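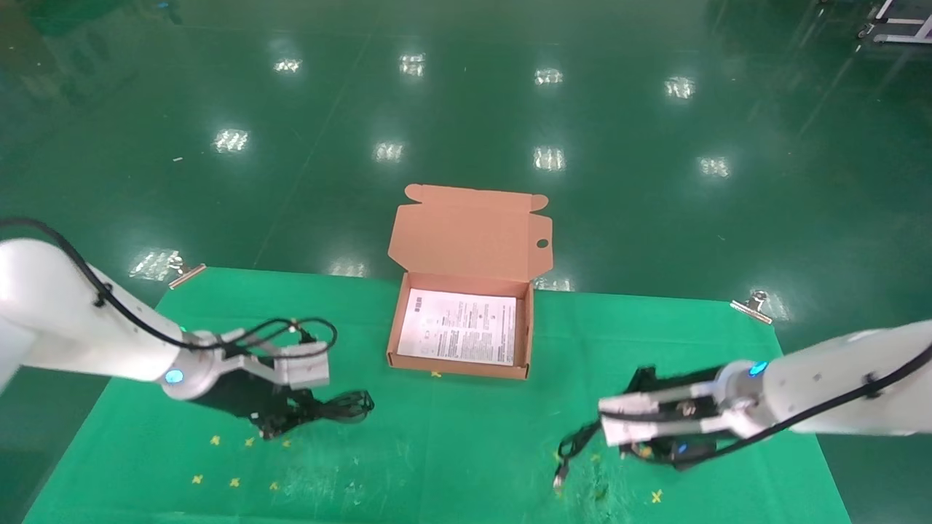
Skamley Kartonmesser im Test: 14 Euro gegen die Paketflut

Ich habe Kartons jahrelang mit dem Haustürschlüssel geöffnet. Das Ergebnis sah jedes Mal aus, als hätte ein Dachs die Post angenommen. Jetzt also das Skamley, ein Messer mit Keramikklinge, die laut Hersteller "fingerfreundlich" sein soll. Mein Daumen würde das Wort "gleichgültig" vorziehen, blutig wurde es aber nie.

Klebeband schafft die Klinge anstandslos, auch das braune mit den Fäden drin. Einwellige Pappe geht in einem Zug. Bei doppelwelliger muss man sägen und sieht dabei wenig souverän aus. Mit Umreifungsband bin ich gescheitert und habe die Küchenschere geholt, die so etwas seit 20 Jahren klaglos erledigt.

Der Griff ist für kleine Hände gemacht, die Rückholfeder für Leute mit Geduld. Nach 16 Tagen klemmte der Schieber zum ersten Mal: Kleberreste. Spiritus drauf, abwischen, weiter. In der Anleitung steht dazu kein Wort, dafür gibt es eine ganze Seite über die Firmengeschichte.

Das Huerta meiner Kollegin Maricruz kostet mehr, liegt besser und ist seit April verschollen. Meins hat einen Magneten und hängt am Kühlschrank.

Drei von fünf Sternen. Den vierten gäbe es für eine Ersatzklinge in der Packung.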